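Travel Writing, Session 8: The Short City Break
Course handout – tutor Roxana Onu

Welcome back! This session is all about the weekend piece, my favourite thing to teach. You have 426 words to get a reader off the train, fed, walked and happily lost in a place they've never been. It's a lovely challenge.

Start with arrival. Lotte Dekker's piece on Groltinia opens at the tram stop at dusk, with wet cobbles and the smell of frying onions, and we're there before she has told us a single fact. Read it aloud if you can!

Small, close details do a lot of work – a colour, a door handle, the drink you bought from a kiosk.

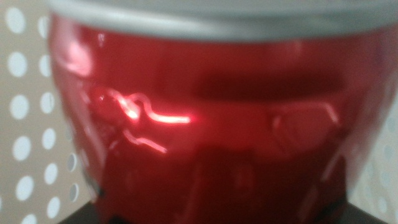

Red and silver, very close up.

Now look at your own notes from the October trip to Buron. Underline anything only you could have written. Cor Postma found one line in two pages (the ferryman's whistle) and built his whole opening on it. Brilliant.

Practical facts still matter. Put fares, opening times and walking distances in a box at the end, so the story can keep moving.

12 Shares | 3 Comments

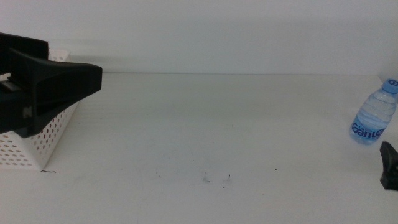 For next time

Read Tineke Kramer on the night market at Podus, pages 68 onwards. Then write your own arrival, 8 sentences at most, and bring 2 copies.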